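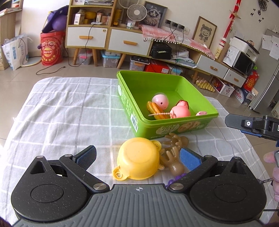 Figure 4-1. Left-hand gripper with fingers open, with loose items on the table and the bin behind them.

4 min read
2 comments · 40 shares

4.3 Recording a two-handed tidying task

Use this procedure to record demonstrations of the "items to bin" task with a pair of Trultholm hand-held grippers. Complete section 4.2 (pairing and clock sync) first. One operator holds both grippers. A second person runs the Zedine recorder.

Preparing the table

1. Spread the cloth and pull it flat. A checked or patterned cloth gives the tracker more to hold on to than a plain white one.

2. Place an open-topped bin or tin at the far side of the table, long side toward the operator. Any rigid container is acceptable if the opening is wider than the open fingers.

3. Put the items between the operator and the bin. Mix hard and soft shapes. Toy pots with handles, rubbery figures and strings of beads are all suitable.

4. Leave the rest of the room as it is. Shelves, appliances and wall pictures in the background are useful to the tracker and do not need to be covered.

Note: Items may already be in the bin when a take begins. Set "Bin state" to PARTIAL in the take header if so.

Checking the grippers

5. Squeeze and release each trigger fully, twice. The fingers must return to the open stop without help.

6. Inspect the blue finger pads. Replace a pad if the texture is worn smooth or a corner has lifted.

7. Check the pivot screws on both jaw arms for play. Tighten by hand with the supplied driver only.

8. Wipe the lens with a dry cloth. On the recorder preview, the printed crosshair on the gripper body must be sharp.

CAUTION: Keep fingers and loose sleeves away from the jaw arms while the trigger is moving. The linkage can pinch.

Recording a take

9. Hold both grippers over the near half of the table with the fingers open. Keep still until the recorder shows READY.

10. Press START on the recorder. Wait for the tone.

11. Move one gripper to the nearest item, close on it, lift it clear of the cloth and carry it over the rim of the bin. Open the fingers fully before withdrawing.

12. Continue until the near side of the table is clear. Use the other gripper to steady an item that rolls or to free one that is lying under another.

13. Return both grippers to the start position and press STOP.

Note: Grip pots and cups by the body where possible. Thin looped handles tend to twist between the pads, and the item then swings into the rim.

Note: If an item is dropped, pick it up and carry on. Do not stop the take. Mark it with the D key so that it can be filtered later.

CAUTION: Do not exceed 300 mm per second near the bin. Faster motion blurs the view and the take will fail the tracking check.

After each take

14. Read the tracking score. Discard the take if either gripper is flagged LOST.

15. Rearrange the items by hand. Change both position and facing.

16. Repeat from step 9. Gudeta training jobs need 200 accepted takes for this task. Stop for a rest after every 40.

Step 12 revised in January at the request of M. Tilahun. Tracking limits supplied by T. Choi.

Continue to 4.4, Reviewing and trimming takes.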